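我看《灰烬侦探》漫画的一点感想

我学中文第六年了，老师建议我每个月用中文写一篇文章，题目自己选。上个月写的是做面包，这个月我想写漫画。如果有的句子奇怪，请大家原谅，也请告诉我。

《灰烬侦探》是一套旧的漫画，作者是 Trinidad Ocampo，出版社叫 Eichhorn，很小，现在已经不出漫画了。一共有三十五期。我十四岁的时候在 Eseritz 火车站的书报亭买到第八期，那时候完全看不懂，因为前面七期都没有看过。可是我很喜欢封面的颜色，绿色和一种脏脏的黄色，所以我买了。后来我用很多年，慢慢地把其他的期数找齐。最后缺的是第二十二期，今年一月我终于在网上买到，花了一百零五欧元。我丈夫问我是不是多写了一个零。我说没有。

故事是这样的：侦探 Zestura 在一场大火里死了，但是第二天早上她又坐在自己的办公室里，大衣上全是灰。她不知道自己已经死了。别人也没有发现，只有猫不肯进她的房间。城市叫 Dredbridge，总是下雨，有很多桥，每座桥下面都住着一个欠她人情的人。前十期差不多每期一个案子，看起来跟普通的侦探漫画没有很大的区别。到第十一期，她去档案馆查一件旧案，在死亡登记的第四百三十七页看到自己的名字。

这一页我看了很多次。作者没有画她的脸，只画了手指停在纸上，然后连续四格都是同一只手，第四格里台灯灭了。没有一个字。我觉得要是现在的漫画，大概会有一大段心里话，告诉读者她多么难过。我不是说现在的漫画不好，我也看很多新的，只是这种安静的画法现在比较少见。

有一个地方我一直不满意，就是第十九期到第二十四期。那时候出版社可能想卖得更多，突然让 Zestura 得到各种超能力，她会飞，还可以从嘴里吐出火。一个因为火死掉的人，为什么要吐火呢？有人说这是一种象征，我看不出来。而且换了上色的人，Dredbridge 变得很亮，像卖糖果的商店。我花一百零五欧元买的偏偏就是这一段里面的一期，想起来有一点心疼。

第二十五期开始又好起来了。超能力没有解释就消失了，编辑在读者来信那一页写了一句"雨季回来了"，我很喜欢这句话。最后一期的结尾，很多读者当时不接受。Zestura 把办公室的钥匙放在第一座桥的栏杆上，走了，下一格钥匙已经不在。谁拿走的？最近我重新看，觉得是那只猫的主人，就是第三期里出现过一次的寡妇。她的戒指在最后一页的背景里又出现了，很小，要仔细看才看得到。

关于翻译，我也想说几句。这套书没有中文版，名字是我自己翻译的。原文的名字里有一个词，可以是"灰烬"，也可以是"剩下来的东西"。我想过《余灰》，我的老师说听起来像古诗，我想过《剩下的侦探》，老师笑了很久。最后就用现在这个。对话也不容易翻译，Zestura 说话非常短，常常没有主语，这一点反而跟中文很合适。我试着翻译了第一期，一共二十四页，花了整个冬天，有几个俗语到现在还空着。

如果你想看，我建议从第一期开始，不要像我一样从第八期开始。几年前出过一个合订本，印了两百本，纸比较薄，但是颜色接近原来的。第十九期到第二十四期可以快一点翻过去。合订本里没有读者来信，这个很可惜，因为有的来信比漫画还有意思，比如有一位读者每个月都写信来纠正桥的画法，写了两年，编辑每次都回答他。

下个月我想写 Ocampo 后来画的一本短篇，讲一个灯塔。我还没有看完，所以现在不多说。 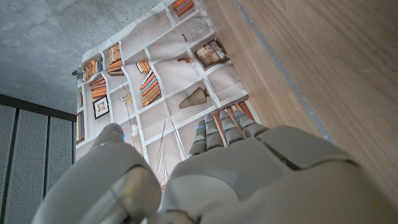 Mattes Strobel：写得很清楚，不过钥匙的事情我不同意。寡妇在第二十九期就搬离 Dredbridge 了，码头那一格里有她的箱子，上面写着名字。我一直认为钥匙是掉到河里去了，最后一页左下角的水面有一圈波纹。还有，第二十二期虽然吐火很傻，可是里面追电车的那六页是全套画得最好的，你的钱没有白花。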